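Kistlow Allotment and Garden Society
Minutes of the October general meeting

The meeting opened at 7:10 p.m. in the upstairs room at the Koech building. Kipchumba Owino was in the chair. The secretary took notes. A quorum was present. Apologies were received from the holders of plots 3, 11 and 16.

1. Minutes of the last meeting

Approved with one correction. Under "Paths," the word "gravel" should read "bark." No gravel has been ordered.

2. Water

The chair reported that the meter reading for the season came in higher than last year. Two causes were discussed. One was the dry stretch in late summer. The other was the standpipe near the east gate, which drips when the handle is not turned all the way down. A new washer was fitted in September and the drip has come back.

The holder of plot 9 asked whether the pipe could be replaced from the elbow up. A quote for this has been received and stands at $700, including digging. Several members thought that was a lot for one tap. Others pointed out that the pipe has been patched twice already. After discussion it was agreed to get a second quote before spending anything. The water will be shut off for the winter at the first hard frost warning, and a note will go on the board the day before. Members should drain their own hoses.

Rain barrels: three members would like to share a bulk order. Names to the secretary.

3. Plot fees

Fees stay at $40 for a full plot and $20 for a half plot. A motion to raise the full plot fee by $5 was made and seconded, then withdrawn by the member who made it after the chair went through the bank balance. Late fees were discussed again. The rule as written allows 30 days after the due date, and it has not been applied evenly. It will be applied as written from the next billing.

4. Waiting list and empty plots

Plot 14 has been given up. It has bindweed along the north side and needs clearing before it is offered. Plot 6 has not been worked since spring. Two letters have gone out with no reply. A third will be sent by registered mail, and if there is no answer the plot will be offered to the next name on the list. One member felt this was harsh — people get sick, people have trouble at home. The chair said he would try calling as well.

5. Compost

The Trasatance bays are full. The left bay was turned twice over the summer and is ready to use. The middle bay has had cooked food put in it, and rats have been seen on two evenings. Members are reminded again that only raw vegetable waste, leaves, grass and plain cardboard go in. No bread, no meat bones, no tea bags with plastic in them. A new sign will be painted.

The supplier of the Drokent leaf cages has offered to hold the spring price until the end of the year. Agreed to buy two.

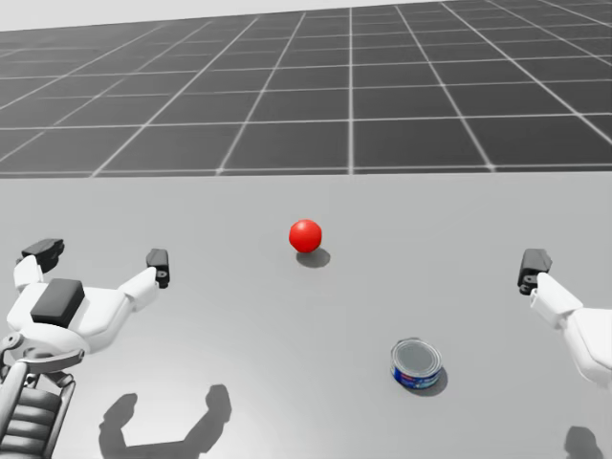 6. Seed potatoes and onion sets

The bulk order will go in earlier this time, as the early varieties were sold out last year. Order forms will be in the shed from next week. Payment is due with the form. The holder of plot 2 asked for shallots to be added and this was agreed. Garlic is not included, and members who want it should buy their own and get it in the ground soon.

7. Shed and tools

The long-handled loppers are missing. Whoever has them is asked to bring them back, no questions asked. The mower needs a new blade. The padlock code will change on the first of the month and will be given out in person or by phone — please do not email asking for it.

8. Other business

Bonfires: still not allowed before dusk. A neighbor on the lane has complained about smoke on washing.

Dogs: to be kept on a lead inside the gate.

The holder of plot 9 offered spare raspberry canes to anyone who will dig them up.

9. Next meeting

Same room, same time. The second quote for the standpipe will be the first item.

The meeting closed at 8:35 p.m.

Sign up for our newsletter to get minutes and frost notices by email. You can unsubscribe at any time.

Contact the secretary | © Kistlow Allotment and Garden Society | Back to top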